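Paper Handling on a Student Budget: What We Bought, What We Skipped, What We'd Order Next
Project report, Plostari team
Dewanti Liew, Tharun Pai, Bereket Weldu, Zixuan Cao
Advisor: Marwan Khalaf

1. Where the project started

Plostari is our attempt to get a robot arm to fold a sheet of paper. Paper is a great problem! It bends, it slides, it springs back, and it costs almost nothing when you ruin it, so we could afford to ruin a lot of it. The department gave us $800 for everything that wasn't the arm itself, and this report covers how we planned that money. The control software is in Zixuan's report and we only mention it here where it changed what we had to buy.

2. The first budget

Our first list was a wish list. Tharun wanted a force sensor, Bereket wanted a nicer camera, and Dewanti wanted spares of everything (she had been on a team before that lost two weeks to one cracked part). Added up, the list came to well over our limit before we'd put any paper on it.

Marwan asked us to sort every line by one question: can we run a trial without it? We moved the force sensor to the "later" column that same afternoon. It hurt a little. The gripper fingers, wrist camera mount and paper stayed, and so did the spares, which Dewanti was very happy about.

3. Choosing fingers

We compared a rigid metal set from Teltach with printed plastic ones from the campus print shop. The metal fingers were beautifully made, but one pair would have taken most of our money and we couldn't change the shape afterward. With printed parts we could order a pair, try it, complain about it, and order a better one.

We went with plastic and set aside $100 for prints. Pads got their own line after Bereket pointed out that grip surfaces wear out sooner than the fingers they sit on. If you are planning something similar, please give pads their own line too! We nearly forgot them.

4. Paper

We planned on plain white copy paper, and then Zixuan asked for colored sheets so that edges would be easier to pick out in the camera view. We bought several colors and a couple of finishes from a supplier in Skendovdale. Shipping was our worst surprise. We had budgeted for the paper and left the delivery charge out completely, and we paid it out of the tape and cleaning supplies line.

Stiffness matters more than we expected when ordering. Soft sheets follow the fingers nicely but crumple when the approach angle is off. Stiff ones hold a curl, and a held curl gives the fingers something to go for. We'd buy small packs of many weights first and a big pack of one weight later. We did it the other way around.

5. Things we borrowed

The table, lighting and a laptop came from the Lu lab upstairs. Borrowing saved us a lot, but it belongs in the plan as well. We had the laptop for 8 weeks, and when June came it went back with our calibration files still on it. Tharun got them back the next morning. A borrowed item needs a return date and a name beside it, in the same table as the purchases.

6. What we would order next

First on the list is the force sensor. Right now we judge a pinch by looking at it, and a sensor would let us compare one pinch with another properly. After that we'd like a second set of finger shapes with narrower tips, more pads, and a clean mat for the work surface so the background behind the sheet is more even. Bereket still wants the camera, and by now the rest of us want it too.

We would keep the printed fingers. Being able to change our minds cheaply was the best thing we paid for, and it made the weekly meetings a lot more fun, with somebody always turning up with a new sketch. Drawings for the finger sets and our full price table are in the shared project folder, and next year's team is welcome to all of it, including the leftover paper.

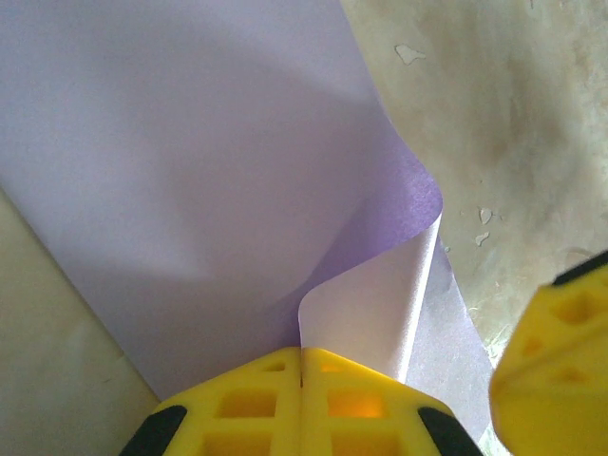
The leftover sheets are sorted by weight, heaviest at the bottom of the box, and Dewanti has the list of which finishes we ran out of.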